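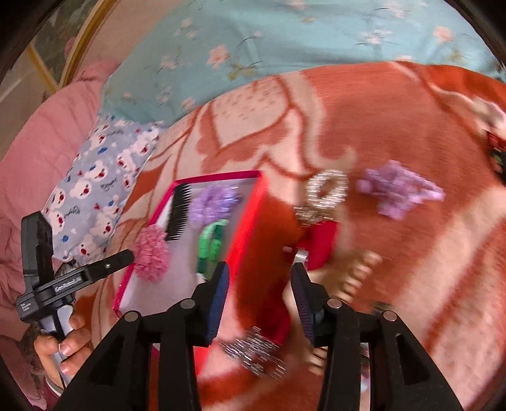

Haarsachen, Runde eins. Rote Schachtel auf dem Bett, Kamm und Scrunchies schon drin, der Rest liegt noch auf der Decke.

Haarkram sortieren – kleine Galerie
Sonntag, 29. Oktober 2023

Kurz zwischendurch, der Kaffee wird kalt. Winterzeit, also eine Stunde geschenkt bekommen und die ging komplett für die Haarsachen drauf. War überfällig. Seit dem Umzug alles in drei Beuteln, einer davon mit Loch. Jeden Morgen gewühlt, jeden Morgen das falsche Gummi in der Hand.

Wer die Galerie zur Küchenschublade sucht: eine Seite zurück. Die Badregale kommen im Dezember, vorher schaff ich es nicht.

Zur Schachtel
Rotpinke Wände, glänzend, innen hell grauweiß. Rechteckig, oben offen, kein Gefummel mit Verschlüssen. Hatte erst die Einsätze von Favon im Auge, die mit den vielen kleinen Fächern. Wieder zurückgelegt. In kleine Fächer passt kein Scrunchie, jedenfalls keiner von meinen.

Zu den Scrunchies
Rüschig, fluffig, brauchen Platz. Ein lavendelfarbener liegt hinten in der Schachtel, ein altrosa hängt noch halb über dem linken Rand. Flieder wartet rechts auf der Decke. Die Farben liegen so nah beieinander, dass ich morgens im Dunkeln eh keinen Unterschied sehe. Trotzdem behalte ich alle. Waschen im Wäschenetz, 30 Grad, nicht schleudern, an der Luft trocknen lassen. Nicht auf die Heizung, der Gummi wird sonst bröselig.

Zum Kamm
Schwarz, feine Zähne, liegt schräg an der linken Innenwand. Für den Scheitel, sonst für nichts. Mit einer alten Zahnbürste und etwas Shampoo sauber machen, geht schnell. Den groben Kamm hab ich ins Bad verbannt, der wird unter der Dusche gebraucht.

Zum Glitzer
Strassspangen, silber. Eine in Schlaufenform oben auf der Decke, eine zweite weiter unten vor der Schachtel. Kommen als letztes rein und nach oben, damit die Steinchen nicht am Stoff hängen bleiben. Bei mir hat so eine Spange mal einen ganzen Schal ruiniert, Fäden überall. Lose Steinchen klebe ich mit dem Schmuckkleber von Pistar nach, winziger Tropfen, über Nacht liegen lassen. Wer zu viel nimmt, hat einen weisen Rand.

Zur Haarklammer
Hellbraun, abgerundete Zähne, rechts auf der Decke. Mein Alltagsding. Klammern am besten geschlossen und nebeneinander legen, gestapelt verhaken sie sich. Wenn die Feder ausleiert, weg damit, reparieren lohnt nicht. Hab es zweimal versucht und beide Male die Feder unterm Schrank gesucht.

Zur Decke
Weil bestimmt wieder jemand fragt: Orangerot, große Blüten und Ranken in Creme und Blassrosa, schön dick. Vom Markt in der Leitão-Passage, steht kein Hersteller drin. Zum Sortieren nur so mittel, auf dem Muster verschwindet alles Kleine. Nächstes Mal ein helles Handtuch drunter.

Noch offen
Haarnadeln. 60 Stück in der Packung, gefühlt vier übrig. Kommen in ein Döschen mit Magnet, fals ich es finde. Beutel mit Loch ist im Müll, die anderen beiden werden Reisebeutel. Etiketten spar ich mir, man sieht ja von oben, was drin ist.

Schachtel kommt auf die Kommode, links neben den Spiegel. Weitere Bilder, wenn die Badregale dran sind.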